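A table should be easy to live with
A talk with the furniture maker Gladys Urrego

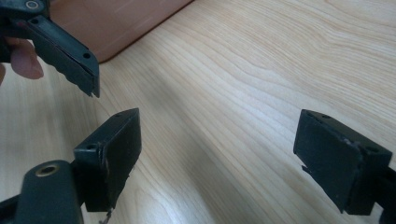 Does a pale wooden table need special cleaning products?
Gladys Urrego's advice is to use a damp cotton cloth and then a dry one, and to leave the sprays in the shop.

She gives me this advice before I have taken off my coat. Her workshop, Girden, is at the end of a long yard behind a tire dealer, and she has been making tables in it for 25 years. It is a cold morning and the stove is on. She clears a chair for me and keeps working on the edge of a board during most of our talk.

I ask her first why she prefers light wood. "When I was learning, everybody wanted dark," she says. "Dark stain, many coats. You could not know what tree was under it. My teacher was Alcides Alvarado, and he let me stain as much as I wanted for one year. Then he gave me a board and told me to put only oil on it. I kept that board."

She still has it, under the window, and she uses it as a shelf for her pencils.

Most of her customers come with the same worry, that a pale table will show every mark. Urrego does not try to calm them. "It will show. A cup will leave a ring if you leave the cup all night. I tell them this before they pay, so they cannot be angry with me later." Her smallest table, which she calls the Kwan, costs 299 dollars and is made for one or two persons. She says it is the one that comes back most often for repair, and that she is glad when it comes back, for it was used.

For a ring from a cup she recommends patience. Leave the place alone for 7 days, she says, and look at it again in daylight. If it is still there, rub it with very fine paper, always along the grain and never in circles, and then put on a little oil. "People go in circles with the hand, it is natural. Afterward the circles are worse than the ring."

Leather and paper are another matter. A folder or a notebook that stays in the same place for a whole winter protects the wood from light, and the wood around it changes color. She learned it from a customer, Walter Bermúdez, who did his accounts at one of her tables and never moved his big desk pad. "He called me and said, there is a ghost on my table. I laughed a lot. I told him to take the pad away and wait until summer."

Did it disappear? "Almost. He says he can still find it. I could not."

We speak also about the direction of the grain. Some makers want every line to go straight from one end to the other. Urrego likes it when the lines move a little, and she spends much time in February choosing boards, when the sawmill is quiet and she can turn over as many as she wants. Last month she looked at more than 122 boards and bought very few. Her assistant, Leidy Huaranga, carried most of them back to the pile. "I did not complain," Huaranga calls from the other room. "You did," says Urrego.

At the end I ask what she has on her own kitchen table at home. She thinks for a moment.

"Newspapers - and my husband's radio, which he is repairing since Christmas. I have not seen the wood for a long time."

The workshop can be visited in the mornings, but it is better to call first.

Efraín Sotelo
March 28, 2007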